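Filling the Bag, One Take at a Time

A take at Clultden begins with a tone and ends when the operator presses a pedal. Between the two, both arms are driven by hand from a second rig, and joint angles, gripper width and camera views are written to disk together. The task this month is bagging: one soft item, one paper bag with string handles, two grippers.

Parveen Khondokar, who runs collection, wants the bag on its side for this set. An upright bag stands differently after every few uses, and operators begin correcting for the paper. Other objects stay along the back of the table, among them a toy pan, a black case and a wooden latch board. They are not part of the task. The model has to learn to leave them alone.

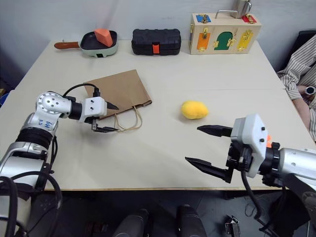 What counts as a take

The target for the task is 197 accepted takes. By Wednesday the team had 76, with another 22 rejected. Most rejections came from handle strings caught on a finger during the approach. A slow take is kept. A take with a long pause is trimmed or dropped, as the learned policy tends to copy the pause.

Soft items are swapped between blocks, and the bag is turned to a new angle — small changes, logged by hand.

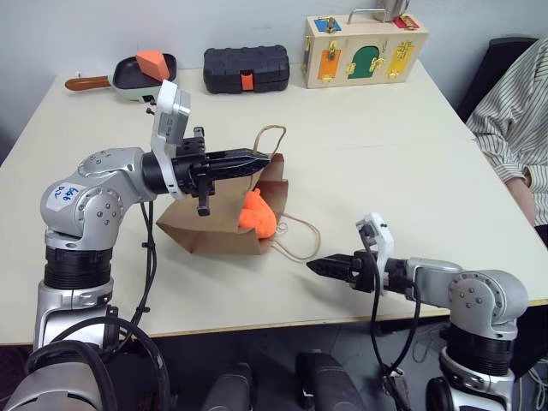
Mattes Ostermann trains the policy, known internally as Oronia, and reviews each block before the next one starts. His first version used some 39 takes and closed its grippers too early on anything it had not handled before. He asked for more variety in the item and less in the starting pose of the arms. The next training run is planned for May.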